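Changer une porte intérieure sans changer le cadre

Dans les maisons de Trulberg construites avant guerre, les portes intérieures ont rarement une largeur standard. Les propriétaires qui veulent les remplacer ont longtemps eu le choix entre le menuisier et la scie. Depuis deux ans, les fabricants proposent des panneaux dits « de rénovation », recoupables sur trois côtés, qui se posent sur l'ancien dormant.

Chez Grikgate, le catalogue compte 24 modèles, presque tous à âme alvéolaire. Skimer mise plutôt sur l'âme pleine, plus lourde, mieux adaptée à une chambre qui donne sur l'escalier. La différence s'entend tout de suite quand on ferme. Elle se sent aussi au moment de monter le panneau à l'étage : une porte pleine pèse environ 40 kilos et il vaut mieux être deux.

La première mesure à prendre est celle de la feuillure, en haut, au milieu et en bas. On retient la plus petite. Sur un dormant ancien, l'écart entre le haut et le bas atteint facilement un centimètre. On retire ensuite 3 mm de jeu de chaque côté, un peu plus en bas si un parquet doit être posé par la suite.
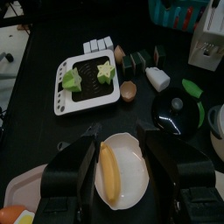

Vient la question du sens d'ouverture, source de la plupart des échanges en magasin. La convention varie d'une marque à l'autre. Grikgate se place du côté des paumelles visibles, Skimer du côté opposé, et la fiche produit ne le précise qu'en petits caractères. Un panneau livré dans le mauvais sens peut être repris, à condition de ne pas avoir été recoupé ni percé pour la serrure.

Les anciennes paumelles se réutilisent si elles ne sont pas usées. Il faut alors reporter leur position au crayon sur le nouveau chant, porte calée dans l'ouverture, puis creuser au ciseau. Comptez une demi-journée pour une première porte, nettement moins pour les suivantes.

Côté prix, les panneaux alvéolaires débutent à 80 euros, sans poignée ni serrure. La finition prépeinte demande encore une couche de laque, y compris sur les chants recoupés, que l'on oublie souvent et qui gonflent dans une salle de bains.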